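Wistside 0.9: the planner stops fighting the controller

If you only read one item in this newsletter, make it this one, because the new Wistside build is the most fun we've had with the two-arm software in ages. Santosh Kandpal merged the last piece in January, and the rest of us have been finding excuses to run it ever since.

Some background for those who came over from the Trilton side. Wistside is the layer between "here is where I want both grippers to be" and the joint commands that go out to the arms. Until now it was really two programs sharing a folder. The planner worked out a path for both arms, checked it for collisions, and threw it over the wall. The controller picked it up and did its best. If something on the table had shifted in the meantime, the controller would nudge the path a little, the planner would notice that the arm was off its path, and it would stop everything and plan again. Then the controller would nudge the new path. You could sit and watch the two of them argue for a whole coffee break.

In 0.9 they share one picture of the world. When the perception side updates an object's position, both halves see the same update with the same time stamp, and the planner can say "fine, that nudge is still inside the safe corridor, carry on." The corridor is the big idea here. Instead of one exact path, the planner now hands over a tube of space around the path, wider where there's room and tight where there isn't, and the controller is free to move anywhere inside it. Full replans on our regular test set went from 268 down to 18. I asked Santosh to run that again before I printed it, and he did, and it held.

What I love is how much calmer it makes the motion. The old build had a habit of pausing right before a close approach, which is exactly when you don't want it thinking things over. Ashley Wragg used to call it the throat-clear. The throat-clear is gone (mostly – see the list of known problems further down).

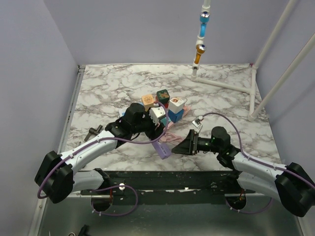
Does the corridor planner need a faster computer?

Any machine that ran 0.8 will run it. The corridor takes longer to compute than a single path, but it gets computed far less often, so the average load went down a bit. Startup is slower because the collision tables are rebuilt the first time you load a workspace file.

Working with both arms at close quarters is where all this pays off. Two grippers on either side of the same object, cables looping over both wrists, a cluster of colored blocks near one of them, fixed piping along one side of the table: every one of those things eats into the space the planner has to work with. The pipes are the easy part, by the way. They don't move, so they go into the workspace file once and stay there. Cables are another story. We model each one as a fat, slightly squishy sleeve around the forearm and wrist, and in 0.8 that sleeve was so fat that the planner would refuse perfectly good approaches. Ashley rewrote it so the sleeve changes shape with the wrist angle. It's a lovely bit of code and it's only a couple of screens long. Go read it!

Ashley also took on soft stuff. Flat, floppy material has always been the weak spot for our perception, which wants everything to be a box. The new version marks anything it can't fit with a solid shape as "soft, unknown" and gives it a height limit in place of a full outline. The gripper is allowed to pass over it but not through it. That sounds like a small change. It took three rewrites, and the second one was so bad that we've kept it in a branch as a warning.

A few more things that went in:

The replay viewer can now show both corridors at once, in different colors, and you can scrub back and forth with the arrow keys. Hold shift to jump between planner decisions.

Workspace files can include other workspace files. If you keep your fixed fixtures in one file and your loose objects in another, you no longer have to paste the first into the second every time you change a fitting.

The Thiele bridge finally passes wrist force readings at full rate. It used to drop every other message when both arms were moving, and for a long time we blamed the network. It was a queue with a length of one.

Log names make sense now. Please stop renaming them by hand.

Known problems, so you don't write to me about them: the planner still hesitates if both grippers ask for the same spot within the same cycle, and whichever arm loses will hold still longer than it should. Santosh has a fix half done. The viewer's color picker forgets your choice when you close it. And if you load a workspace file from before 0.6, the cable sleeves will come in with the old fixed width, so open the file and save it again before you run anything.

Next up is the piece I'm most excited about, which is letting one arm lend space to the other. At the moment each corridor is worked out with the other arm's corridor as a wall. It's safe, but it's stingy, and when the two grippers get close together there's often plenty of room if one of them would just lean back a little. Santosh has a rough version going in simulation. It has finished 1,003 handovers there without a collision, though he'd want me to say that simulated cables are much better behaved than real ones. It's called Nonard for now, after the folder it was first saved in, and I suspect the name will stick.

If you'd like to try 0.9 on your own setup, pull the release branch and run the checks with the arms powered off first. The checks will tell you if your workspace file needs saving again. Send odd behavior to Ashley with the replay attached, and please send the whole replay, including the boring minutes before the odd part. The boring minutes are how we found the queue.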